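Ticket 2453 – Marano tracking service, Kamovthorpe site
Component: visual localisation, hand-held gripper pipeline
Priority: normal
Reported by: Keegan Melnyk

Summary
The pose estimate for the hand-held gripper jumps by 40 mm in session 273. The jump appears after the map is reloaded and is absent on the first pass.

Steps taken
1. The session was replayed with the Fehr planner disabled. The jump remained.
2. The lens calibration file was compared with the stored copy. No difference was found.
3. Views containing the marker board and the white furniture were extracted for review.
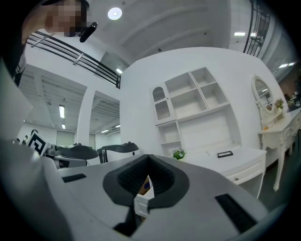
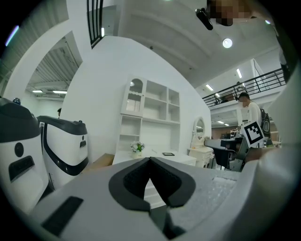 Session 273, gripper camera views. A marker and the oval mirror are present in both.

Findings
The feature matcher accepts points inside the mirror as fixed landmarks – these are then written to the map and reused on reload. Ceiling lights are also matched to one another in error.

Action
A mask for the mirror region has been added to the Jorness configuration, and the minimum match score raised. The replay is to be repeated on build 1027 before the change is merged.

Status: open, awaiting replay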